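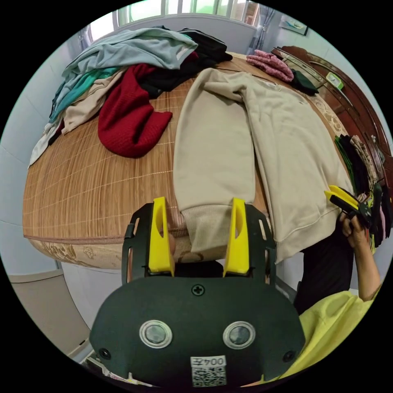 Unit 004 at the sweatshirt cuff, Dollulik garment task

Zustaretti Support
Ticket: Jaw width reading wrong on hand-held gripper, unit 004
Status: Closed
Product: Hand-held gripper, two-finger, with Pellov recorder
Opened by: Carla Atallah
Assigned to: Mamta Rana
Priority: Normal
Month opened: September

Problem as reported

The jaw width on unit 004 is reading wrong. When I squeeze the fingers all the way closed on nothing, Pellov shows 9 mm. It should be zero or close to it. Fully open looks low by a smaller amount, but I have not measured that one.

We are collecting clothes handling on a bed: pick up a sleeve, lay it flat, fold, move to the stack. Two grippers are in use. The other one reads correctly. I noticed the problem in playback, when the arm running the recorded motion kept closing on a cuff and leaving it behind. The arm goes to the right place. The fingers stop before they touch the cloth, the arm lifts, and the sleeve stays on the bed. It is worst on thin fabric. On thick folded items it sometimes gets enough of a hold to lift them.

Tried so far:
Restarted Pellov.
Swapped the cable with the one from the other gripper. No change.
Wiped both lenses and the label.
Ran the zero routine from the menu. It says OK, but the reading comes back wrong in the next session.

Carla

Reply from Mamta Rana

Hi Carla,

Thanks for the cable swap, that rules out one thing. Please send:

1. The Pellov log folder for one good session and one bad session.
2. The reading with the fingers closed on nothing, taken several times without moving the unit.
3. The same again after picking up and putting down a piece of clothing a few times.

Please don't run the zero routine again until I have looked at the logs. It overwrites the stored offset and I would like to see the old value.

Also stop playback on the arm for any session recorded with 004. If the recorded width is too big the fingers will usually just miss, but if the error ever goes the other way the arm will squeeze harder than your operator did.

Mamta

Reply from Carla Atallah

Logs uploaded. Arm playback is off for 004 sessions. We are still recording with it so that you have data, but those sessions are tagged "hold" and will not go into the set.

Readings with fingers closed on nothing, unit not moved: 9 mm every time. Very steady.

After handling clothes: it changes. I did a pass on a sweatshirt sleeve, then checked, and it was still 9. Then I did the full shirt, including pulling the hem straight across the mat, and it came back at 7. After that it stayed at 7 until the next pull.

So it moves when there is a sideways load on the fingers, and it stays where it lands. Lifting straight up does nothing to it as far as I can tell.

The bed has a woven bamboo mat on it and the fingertips drag on it a bit when you go under an edge. I don't know if that matters. The other gripper works on the same mat and has no problem.

Carla

Reply from Mamta Rana

I have been through the logs. The sensor itself looks fine. There is no noise and no dropouts, and the cable is clean. What I see is a step in the closed position, then a flat line, then another step. A sensor going bad usually wanders.

My guess is mechanical. The fingers sit on slotted plates so that the spacing can be set. If a mounting screw is not tight, the finger can slide in the slot under side load. The linkage still travels the same distance, but the finger is not where the software thinks it is. That also explains the zero routine. It stores the position the finger has at that moment, and then the finger moves again.

Please check this before you take anything apart:

With the power off, hold the body flat on a table and push each finger near its base, left and right. Use your thumb and don't use a tool. Tell me if either one shifts.

Draw a pencil line across each finger base and its plate. Do one normal session. Look at the lines afterward. 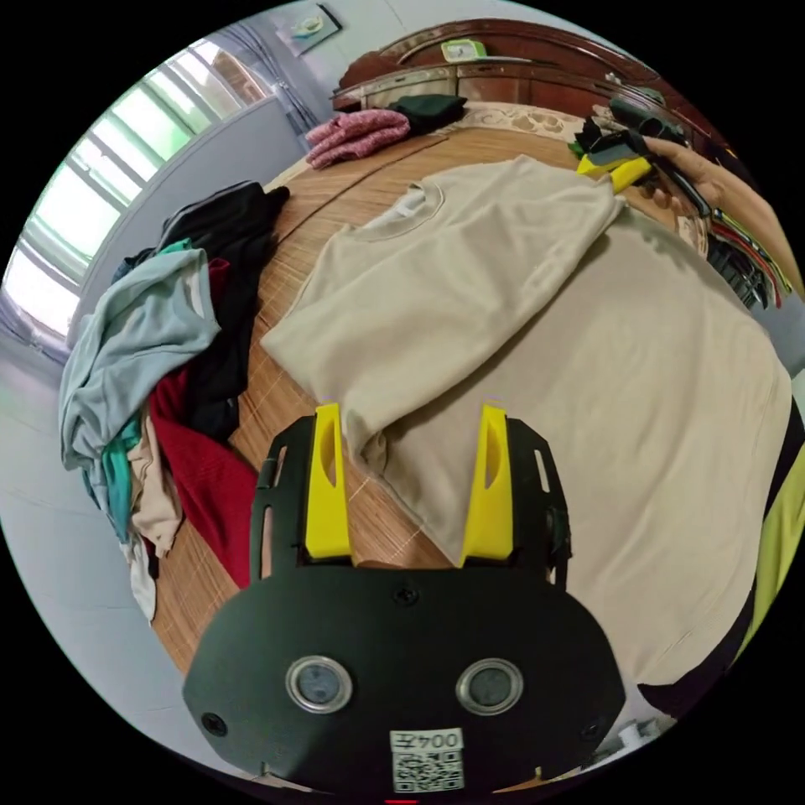

Zustaretti Support / Ticket print view / Page 2

Reply from Carla Atallah

Pushed both fingers with my thumb. The left one is solid. The right one felt solid too, so I nearly wrote back to say that wasn't it. Then I did the pencil lines and one session on the T-shirt, laid out flat, working in from the side. After the session the line on the right finger was broken. The half on the finger had moved toward the outside. The left line was still straight.

So it only goes under a harder pull than I can manage with a thumb.

The session was up to 30 minutes including breaks, so I can't say which grasp did it. Pellov shows one step in the width, partway through, during a pull on the shirt.

Do you want the unit back, or can I tighten it here?

Carla

Reply from Mamta Rana

You can do it there. Steps:

1. Power off, unplug the cable.
2. Take out the screws that hold the right finger to the slotted plate. Keep the finger facing the same way.
3. Look at the washer under each screw. There should be a toothed one. Tell me if it is flat.
4. Clean the plate and the base of the finger with a dry cloth. Lint in there will stop the two faces from seating.
5. Refit with toothed washers. Close the jaw until the fingertips meet, then tighten.
6. Plug in, run the zero routine once, save.

The small screws on the face of the body have nothing to do with the fingers. Please leave those alone. They hold the lens plate, and if that shifts the camera calibration has to be redone.

Mamta

Reply from Carla Atallah

Flat washers on the right finger. Toothed on the left. There was also a good amount of beige lint packed under the right base.

I had no toothed washers, so I got some from Yap, who handles our spares. Refitted and zeroed. Closed reading is now 0. New pencil lines on both sides.

One question. I have 37 sessions tagged "hold". Can they be fixed or should I delete them?

Carla

Reply from Mamta Rana

Don't delete them. Each session has at least one moment when the fingers are fully closed on nothing, if your operators do the close-open at the start. Pellov can use that to work out the offset for the session. The setting is under Import, "Correct width from closed position."

It will only be right for sessions without a step in them. If the finger slipped partway through, the first part will be correct and the rest will be off. Look at the width plot for each one. Keep the flat ones, and drop or trim the ones with a step.

I checked our build record for 004. The right finger was replaced here before the unit shipped to you, and the washers were not noted. That was our mistake. I have asked for the washer check to be added to the finger replacement sheet.

Mamta

Reply from Carla Atallah

Ran the correction. Most of the held sessions were flat and have gone back into the set. The ones with a step I dropped, since trimming them left half a fold and that is no use to us.

Played back two of the corrected ones on the arm at low speed with a hand on the stop. It closed on the cuff and took it with it both times.

Pencil lines still straight after a full day on shirts and sweatshirts. I also opened up the second gripper to check. Toothed washers on both sides, some lint, cleaned out.

Fine to close from my side.

Carla

Resolution

Cause: right finger mounted with flat washers, lint between finger base and slotted plate. Finger slid outward under side load.
Fix: toothed washers fitted, faces cleaned, jaw re-zeroed.
Data: offset corrected on import where the width plot was flat, other sessions dropped.
Parts: washers supplied by customer, to be credited.
Follow-up: add lint cleaning at the finger base to the care sheet for fabric work. Owner: Mamta Rana. Open.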